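Lanisix Reports Results of Lid and Coaster Handling Study

Drilberg, 06/01/2020 — Lanisix today released results from a study of how a single robot arm can learn to place and remove small covers on household cups. The method, called Mendard, learns from demonstrations given by a person guiding the arm, followed by short periods of practice on its own.

The study used 2,905 attempts recorded at the company's Drilberg lab. On covers that were part of training, the arm finished the task in 91 percent of attempts. On covers it had not handled before, the rate was 57 percent.

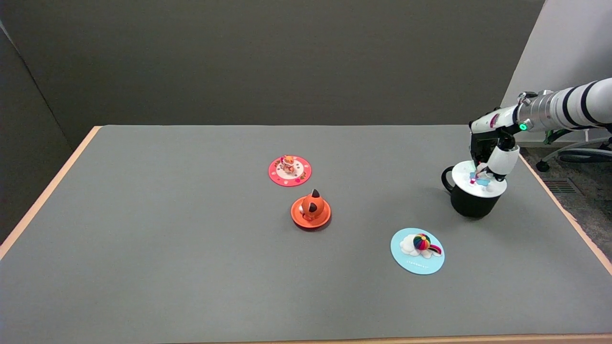
By Mohcine Ashour, Lanisix Communications

Decorated covers are harder to handle than plain ones. A figurine in the middle gives the gripper something to hold, but it also changes where the fingers can close and how the cover tilts when it meets the rim. The test set included a white round coaster with a small pink and light blue figurine, used with a black mug, and other coasters with raised figures of different shapes.

Mendard splits each attempt into two stages. The first picks a grasp point from the camera view. The second controls the last part of the motion using force readings at the wrist, and lets the arm back off and try again if the cover is not level.

"Most of our failures came from the first stage," said Eglė Vaher, who led the study. "If the grasp is off center, the second stage can fix some of that — but only up to a point."

The arm was slower than a person in all tests, and the study did not cover cups filled with liquid. Work on grasp selection has been under way since April.

A written report with the full test protocol is available from Lanisix on request.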